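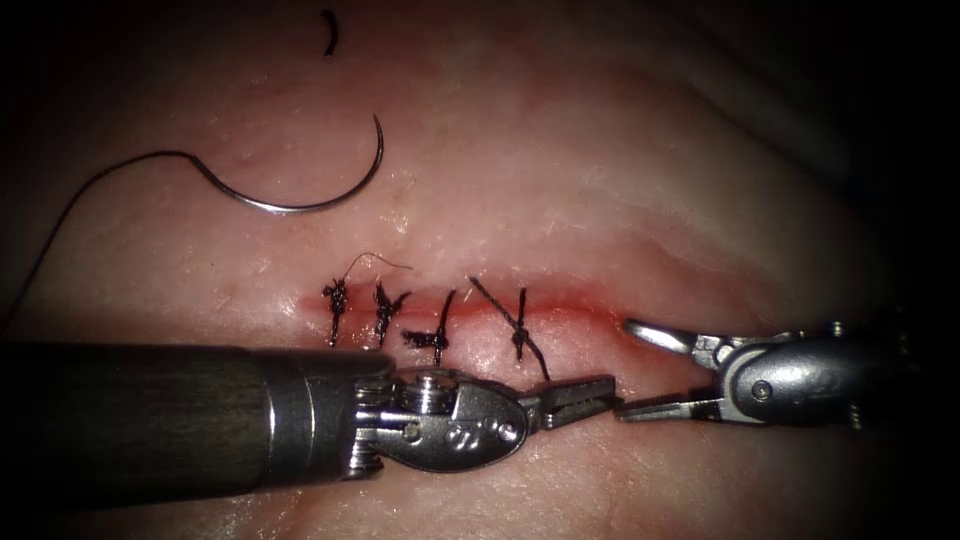
Hi Lacey, I owe you the progress report on the suturing course, so let me start with the good news: the stitching part of the program has come on a lot since April, and I'm much happier writing this one than I was writing the last! The thing we've been fussing over all fall is plain old interrupted sutures. One stitch, one knot, trim it, move along, do the next. It sounds dull and it's the skill our trainees asked for most. Four black stitches in a row with the right part of the line still open is a stage I've come to like a lot for teaching, because you can compare each knot with its neighbor while there's still work left to do. The first one on the left is nice and compact. The fourth has those long tails lying in a big cross, and Imogen and I had a good back and forth over how short we want tails to be (she likes them shorter than I do, and she's probably right). We've also been talking about where the curved needle should rest between stitches, with its thread laid well clear of the knots.

Where the money went

The grant was $3,000 and most of it has gone on thread, needles and practice tissue, pretty much as I said it would. The thread comes from Naylor now. We tried the Trondport packs first and they were fine, but the delivery took forever and twice I had to move a session. I still have a bit set aside for the spring and I'd like to keep it for more thread, if that's OK with you. Receipts are with Kieran Gosling, who can send you copies.

How the sessions are going

We have 14 trainees signed up, which is as many as the room will take. Each session has 30 minutes on knots alone before anyone gets near an incision. I was worried people would grumble about that, and a couple of them did! But the spacing between stitches has gotten so much more even that I'm keeping it. Edges are the harder thing. People pull too tight, the edges pucker, and then they want to cut the stitch out and start over. Ashley Birkett has written a one-page handout on tension and I'll send it along once she's happy with the drawings.

What didn't work

The online booking page (we used Wavlow) was a pain and we went back to a sign-up sheet on the door. I also promised you a short written test by now and I don't have one. Engelbert Tanner has a draft, it's too long, and we'll cut it down in January.

What's next

More of the same, mostly, plus running stitches for the trainees who are ready. I'd like everybody to finish 100 interrupted stitches before they switch, and a few are getting close. Could you let me know whether you want the next report in the same form, or shorter? I can do shorter. I know this one rambled a bit.

Thanks again for backing us.

Imogen and I are both back in the office after New Year's if you have questions.

26 December 2021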